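Wood Counter and Table Tips: Cleaning, Oiling and Fixing Marks

Updated 15 January 2020

Most of what goes wrong with a wood top comes from water that sat too long. The tips on this page are for solid wood counters, islands and kitchen tables with an oil finish. If yours has a hard film on it, such as polyurethane or lacquer, the cleaning section still applies but skip the oiling. Oil will only sit on top of a film finish and get sticky.

Not sure which you have? Put a few drops of water in a spot you don't care much about and wait ten minutes. If the wood underneath darkens, it's oiled or bare. If the water just sits there in a bead and wipes off without a trace, it may be a film finish, or it may be oil in very good condition. Scrape lightly with a fingernail on the underside of the edge. A film will sometimes flake or show a shiny scratch.

Everyday cleaning

Warm water, a small squirt of dish soap and a well-wrung cloth. Wipe with the grain, wipe again with plain water, then dry with a towel. The drying is the part people skip.

Don't use scouring powder, steel wool or the green side of a sponge for daily cleaning. Stay away from ammonia and bleach sprays too. They strip the oil and leave the wood looking gray and thirsty. Multi-purpose wipes are fine once in a while but will dull the top if you use them every day.

For dried-on food, lay a damp cloth over it for five minutes, then lift it off with a plastic scraper. An old store loyalty card works as well as anything sold for the purpose.

For general freshening up, mix one part white vinegar with four parts water in a 32-ounce spray bottle. Spray lightly, wipe, dry. Label the bottle. Don't use it on a day when you plan to oil.

Crumbs collect in the seam where a counter meets the wall. A dry paintbrush gets them out, and so does the crevice tool on a vacuum.

Smells

Onion and garlic hang on longer than anything. Sprinkle coarse salt over the area, rub it around with half a lemon, leave it a few minutes and wipe up. Rinse with a damp cloth and dry. If the smell comes back the next day, make a paste of baking soda and water, spread it on, and give it ten minutes before wiping. Test a small area first on dark woods. Baking soda can darken walnut, cherry and oak.

Fish is best prevented. Use a separate board and keep it for that.

Oiling

Food-grade mineral oil is the usual choice for anything that touches food. It's cheap, it doesn't go rancid, and drugstores carry it. It also never hardens, so it has to be renewed. A blend of mineral oil and beeswax lasts somewhat longer and feels smoother. Tung oil and hardwax oils last longer still, but they need days to cure and the first coats take patience.

Don't use olive oil, vegetable oil or other cooking oils. They turn rancid in the wood and the smell is hard to get rid of.

How to do it:

Clean the top and let it dry overnight.
Warm the bottle of mineral oil by standing it in a bowl of hot tap water.
Pour a small puddle and spread it with a lint-free cloth, going with the grain.
Do the edges and the end grain. End grain drinks more, so go over it twice.
Leave it for several hours, or overnight if you can spare the counter.
Wipe off everything that hasn't soaked in. If it still feels greasy in the morning, wipe again.

A new top needs this once a week for the first month, then once a month. An older one can go longer. When water stops beading, oil it.

Be careful with rags if you use linseed, tung or another drying oil. They can heat up and catch fire on their own when they're wadded up in the trash. Spread them flat outdoors until they're stiff, or soak them in water and seal them in a metal can. Plain mineral oil doesn't heat up this way.

Don't forget the underside. It doesn't need to look nice, but a top that is oiled on one face and bare on the other will pick up moisture unevenly and can cup. One coat underneath every year or two will do. The area above a dishwasher deserves extra attention, and a stick-on foil vapor barrier there is worth the small cost.

White rings

A white ring means moisture got into the finish but hasn't reached the wood. It's the easier kind to fix. Try these in order and stop when one works.

Leave it alone for a day or two. Fresh rings often fade.

Blow warm air over it with a hair dryer on low, keeping it moving, then rub in a little oil.

Lay a clean cotton cloth over the ring and pass a warm, dry iron across it for a few seconds at a time. No steam. Check after every pass.

Rub with a little non-gel white toothpaste on a soft cloth, with the grain. This is a mild abrasive and will change the sheen, so finish with oil or wax.

Dark rings and black spots

Black marks usually mean water and iron met on the wood. Wet cans, cast iron pans and the feet of cheap wire racks are the usual suspects, and oak and other woods high in tannin show it worst.

Lemon juice and salt will lighten a faint one. For a serious one, use a wood bleach containing oxalic acid. Follow the package, wear gloves and eye protection, keep kids and pets out of the room, and rinse the area well several times afterward. Let the wood dry for a full day or more before you sand lightly and oil again.

Keep cast iron off the counter when it's wet. A cork trivet is enough.

Dents and scratches

A dent is crushed wood, and crushed wood will often swell back. Put a few drops of water in the dent and wait. Then fold a damp cloth over it and touch it with the tip of a hot iron until it steams. Repeat if needed. It won't work if the fibers are cut.

Light scratches disappear with 220-grit paper and a bit of oil. Sand with the grain and feather out past the scratch so you don't leave a hollow. For deeper ones, start with 120, go to 150 or 180, then 220. Vacuum between grits.

If the whole top is tired, it's often less work to sand all of it than to blend six patches. Our kitchen top is 34 inches wide and runs the length of the room, and doing it all with a borrowed random orbital sander took one afternoon. The year before, spot repairs had taken most of a weekend and still showed.

Burns

Scrape a shallow scorch with a sharp knife held upright, then sand. If the black goes deeper than the thickness of a dime, sanding will leave a dip you can feel. Some people leave it and put the toaster there.

Humidity and cracks

Wood moves across its width with the seasons. It shrinks when the heat comes on in November and swells again in summer. Small gaps that open in winter and close in June don't need filler. Filler put in during the dry months gets squeezed out when the wood swells.

A long crack at the end of a top usually means the end grain was never sealed, or that the top was screwed down tight and couldn't move. Check the fasteners underneath. The holes in the brackets should be slotted, or there should be figure-eight clips. If somebody drove screws straight through round holes, enlarge the holes and use washers.

Tables near a radiator or heat vent dry out on one side. Move the table if you can, or fit a deflector over the vent.

Things to keep under things

Felt pads on the bottom of anything heavy that gets slid around. Check them now and then, as grit gets stuck in the felt and scratches worse than the bare object would.

Coasters with a raised lip for cold drinks. Flat slate ones look good but let the water run off onto the table.

Saucers under plant pots, and feet under the saucers. Unglazed clay saucers sweat right through.

Don't leave rubber mats in place for months. Some of them react with the finish and leave a yellowish or dark patch that has to be sanded out.

Check the bottoms of your mugs, too. The ring of bare clay on the foot of many mugs is rough enough to scratch an oiled surface. Rub it on a sheet of wet 400-grit wet/dry paper until it feels smooth, rinse, and it's done for good.

Products we've used

Orholm board wax: hard in the tin, soft after a minute in the hands. Good sheen. Goes on best in thin coats.

Lallik mineral oil: does what any mineral oil does. The pour spout drips.

Gruber scraper: the small one. Sharp corners, so round them with a file before using it on wood.

Terkness felt pads: the adhesive holds. The brown ones bleed a little color if they get wet, so buy the white.

Mugs and wood tabletops
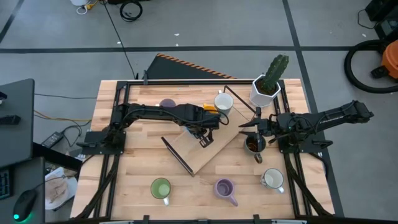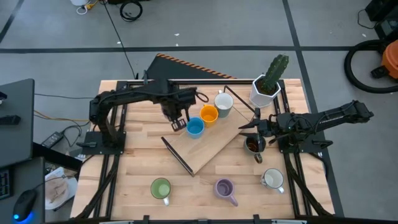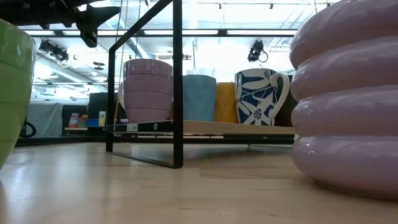 How long should I wait after oiling before I put things back on the counter?

With mineral oil, let it soak overnight, buff off whatever is left on the surface, and use the counter the next morning. Keep paper, cookbooks and cloth napkins off it for another day, since they will pull oil out and end up with spots. Tung oil and hardwax oils take much longer. Go by the time printed on the can, and add a few days if the room is cold or damp.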